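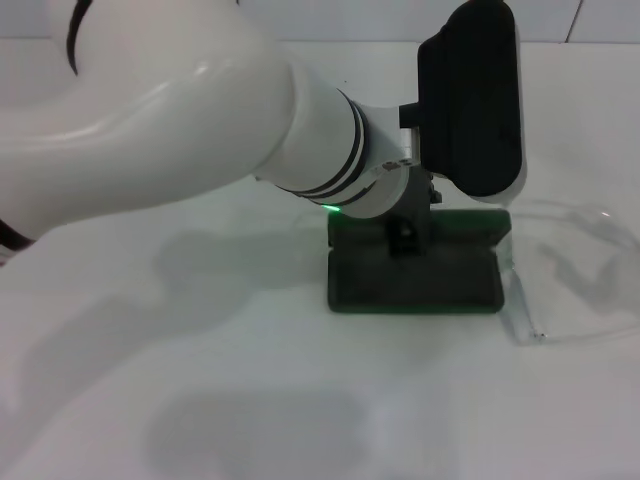 We get a lot of emails from people who are thinking about buying their first robot arm for a packing bench, and the same handful of questions come up nearly every time, so we finally sat down and wrote out our answers. If yours isn't covered, do write to us at Drevska - we like these conversations!

## How much should I set aside beyond the price of the arm?

More than most folks expect, I'm afraid. The arm is the big line on the quote, but you'll also want money for the gripper, mounting, cabling, a sturdy table and some training time. We suggest holding back 15 percent of the whole budget for things you'll only think of later (everyone has a few).

## Does the gripper come with the arm?

Usually not, so please read the quote twice. Our Woltden package includes one gripper and a set of pads. The Prasura package is the arm alone, which suits shops that already own tooling they're fond of.

## We handle thin, clear plastic. Will that be a problem?

It can be fussy. Clear film is hard for many cameras to pick out, and it likes to lie flat and cling to the table. Send us a box of your real bags before you order anything, creased ones and all, and we'll try them on our own bench and tell you plainly how it went.

## How long does delivery take?

Plan on 92 days from signed order to arrival. Orders placed in January usually get their build slot in February, and we'll let you know the moment yours is set.

## Should I buy spares right away?

A few, yes. We'd put 2 sets of gripper pads and one spare cable on the first order, and leave the rest until you've seen how your own work wears them.

## Can I rent first?

You can, through our Ansah office. The shortest rental is 2 months, and half of what you pay comes off the price if you decide to keep the arm. Ask for the rental sheet when you write, and mention your table size and what you'll be packing.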